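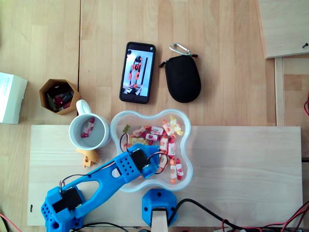
How to compare two grippers on a cheap arm without fooling yourself

Most gripper comparisons I read are worthless. Someone bolts on a new set of fingers, picks up a foam cube, picks it up again, and declares the old fingers dead. I have done it myself. What follows is the procedure I use now, written up after Evander Buchanan asked me how I could possibly prefer the Mellor fingers to the Wosum ones when every forum post says otherwise. I'm still not sure I do prefer them.

You need a small servo arm, two sets of fingers that fit the same mount, a way to replay or teleoperate the arm, and a pile of things to pick up. My arm is a printed one and the controller is a Catden board. Any will do if you leave it alone for the whole test.

Step 1. Fix everything that isn't the gripper

Clamp the base. Tape down the power lead. Mark where the base sits and where the source and target containers sit, with a pencil or pen, on the board itself. If you swap fingers and the bowl moves an inch in the process, you are now testing bowl positions.

Write down the servo torque limit and the closing speed. Clelteck's setup tool resets both to default when you re-run calibration, or at least the version I have does. I lost a whole evening in January to this. The Wosum fingers looked far stronger, and all that had changed was the torque limit.

Step 2. Pick a bad object

Foam cubes tell you nothing. Any two flat surfaces will pick up a foam cube. Rigid blocks are a little better, but they still present the same face every time.

I use wrapped candy. The wrapper slides over what's inside, the twisted ends catch on things, and pieces lie on top of each other at every angle. A finger that closes well on a bare block may grab only the twist of a wrapper, and you want to know if that counts. Decide now. I say a pick by the twist is a pick if it reaches the target, and I note it separately.

Step 3. Set the task and the failure rules

One piece, from bowl to mug. Write the rules out before the first run:

Two pieces at once is a failure.
A piece dropped outside the mug is a failure, even if it bounces in.
Nudging the bowl so far that you have to put it back is a failure.
Twenty-one seconds without a lift is a failure.

You will be tempted to forgive a run because "it nearly had it." Don't. The set you like gets more forgiveness, every time.

Step 4. Refill the same way
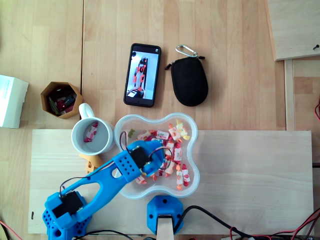

The state of the bowl matters more than most people allow for, and it is the thing I see left out of every write-up. Fingers that work nicely in a heap can struggle with a single piece lying flat against the wall. A bowl with lobes makes that worse, or better, depending on what you want to learn. The pile here is thickest on the right, with only a few scattered pieces at lower left near the gripper, so a run that starts on one side is a different test from a run that starts on the other. Tip everything out, pour it back, and shake the bowl level before each block of runs. Otherwise the second gripper always gets the leftovers.

Step 5. Run in blocks and alternate

Do 12 picks with set A, swap, 12 with set B, swap back, and repeat. Don't do all of A and then all of B. Servos warm up, screws work loose, and you get better at driving the arm. If you teleoperate, that last one can swamp any difference in the hardware.

Swapping takes me a few minutes with 2 screws per finger. Check the zero position after each swap. A finger that starts half open has a head start.

Step 6. Read the results like somebody who didn't buy the gripper

Count the failures by kind before you look at the totals. In my last round the Mellor fingers dropped fewer pieces on the way over, and the Wosum fingers were quicker to get hold of one in the first place. The totals were close enough that one clumsy block would have flipped them. I wouldn't tell anyone to spend money on that.

The maker of the Wosum set prints "2577 cycles without slip" on the packet. Perhaps so. It doesn't say what was being held, or how hard, or whether anything moved.

If you want a firmer answer, have another person drive half the blocks and don't tell them which set they are supposed to be rooting for. They can see the fingers, so it isn't blind - but it does take your own hopes out of half the data. Evander has agreed to do this with my arm. He thinks the wires dragging along the link matter more than the fingers do, and we plan to run a few blocks with them tied back first.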